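About Skilen

We started out above a bike shop in Clunduneck with two desks, one kettle and a shared annoyance: our phones, tablets and laptops never seemed to have the same version of anything on them. You'd write a shopping list on one and find last week's list on the other. So we made a little notes app for ourselves, friends asked for it, then their friends did, and that is more or less how Skilen began.
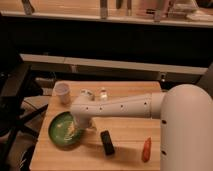

At the wooden table

There are 7 of us now, and we look after two apps. Ralley is the notes one — lists, scribbles, recipes, whatever you like to keep — and it does its best to have the same words waiting for you on whichever device you pick up next. The other is a small calendar for families and clubs, which grew out of a great many letters asking for one (thank you, we did read them all!).
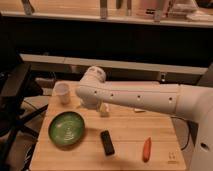

We don't show adverts and we don't sell your details to anybody. You pay once a year, you can stop whenever you want, and your notes can be saved out as plain text files on the way. Over 844 small clubs and schools use the calendar these days, and we're still a bit amazed by that.
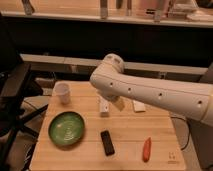

Green plate, wooden table

If you write to us, one of the people who makes the apps will write back, usually the same day, though on a Saturday you may have to wait a while. We're very fond of long emails, so do tell us what you were trying to do and which device you were on.
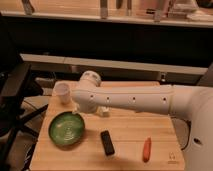 A small cup towards the back

We're still in Clunduneck, though down the hill and with a better kettle. If you're nearby and stuck with something, our help morning is on the first Saturday in November, from ten, and you're welcome to bring your old tablet along.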